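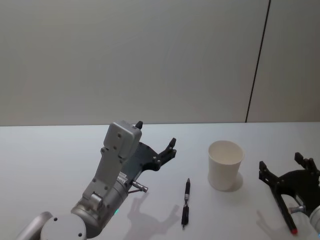

Trulen Surface Cleaner
Item 174 – ready to use, unscented

Trulen is an everyday cleaner for white and pale work surfaces, painted walls and the edges where the two meet. It is made by Kuhlmann and sold through Kellstead in a spray bottle, with a 3-liter refill for people who go through a lot of it.

Pale surfaces show everything. Hand marks build up along the front of a table long before anyone notices them, and a general-purpose cleaner often leaves a film that holds the next lot of dirt. Trulen is mixed thin so that it wipes off clean. There is no polish or wax in it, and it won't make a matte surface shiny.

What it is for

Use it on coated tabletops, desks, shelves, cupboard fronts, window sills and washable wall paint. It takes off finger marks, pencil, coffee rings, light grease and the gray haze left by sleeves and paper. Fresh ballpoint usually comes away in one pass. Older ink may need two, with a short wait in between.

Don't use it on bare or oiled wood, natural stone, leather, or any screen. On chalky or very flat wall paint, try a small patch behind a door first and let it dry before you judge the color.

How to use it

Clear the surface and brush off any grit. Spray onto the cloth for small areas and straight onto the surface for large ones. Wipe in one direction with the cloth folded flat, turn to a clean side, and wipe again across the first direction. Leave it to air dry. Rinsing is only needed where food will touch the surface. 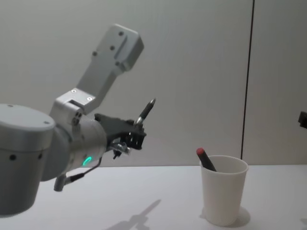
Cloth choice makes more difference than people expect. A short-pile microfiber cloth lifts the dirt and doesn't drag. Paper towels work but tend to leave lint in corners and along panel joints. Avoid the green scouring side of a kitchen sponge. It will dull a smooth finish, and the dull patch will pick up dirt faster than the rest from then on.

For seams and joints in wall panels, wrap the cloth around the end of a plastic ruler and run it down the gap. Keep the cloth damp and don't spray into the joint itself. Liquid that gets behind a panel can take days to dry out.

Pen and marker

Ballpoint, rollerball and felt tip all behave differently. Ballpoint ink is oily and sits on top of most coatings, so dab it first and wipe second. If you scrub straight away, you will spread a blue or black smear over a much larger area. Felt tip is mostly water based and comes off with a damp cloth. Permanent marker is outside what Trulen can do – use Kellstead's Dratport Ink Remover for that, then go over the spot with Trulen to clear the residue.

Gel ink that has been left overnight on a light surface may leave a faint shadow. Repeat the treatment the following day. Going at it harder in one session does little except wear out the cloth.
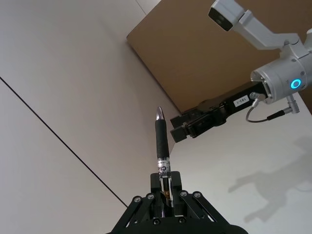
Sizes and refills

The spray bottle has a trigger head with an off position. Turn the nozzle until it stops before you store it on its side. The refill has a screw cap and a pull-up spout. Pour slowly, and don't top up a bottle that has held another product.

Bottles and trigger heads can be ordered separately. The heads fit both the current bottle and the older one with the square shoulders.

Storage and safety

Store upright between 40 and 85 degrees Fahrenheit. If it freezes, throw it out. Keep it away from children, and rinse with plenty of water if it gets in your eyes. Do not mix with bleach. The safety data sheet is available on request.

Customer notes

"We use it on the long tables at the end of the day. It doesn't smell of anything, so I can do it while people are still packing up." – Olga Herrero

"Good on desks. Took the scuffs off the wall behind the chairs too, but I had to go over it twice and the trigger is a little stiff." – Aatos Halonen 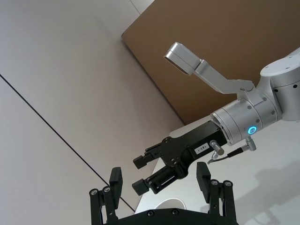
Black gripper at the table, with a second arm reaching in from the right.

Ordering

Order by item number. The refill is listed under the same number with an R after it. Opened bottles can't be returned. If the trigger head fails, Kellstead will send a new one free of charge, and there is no need to send the old one back.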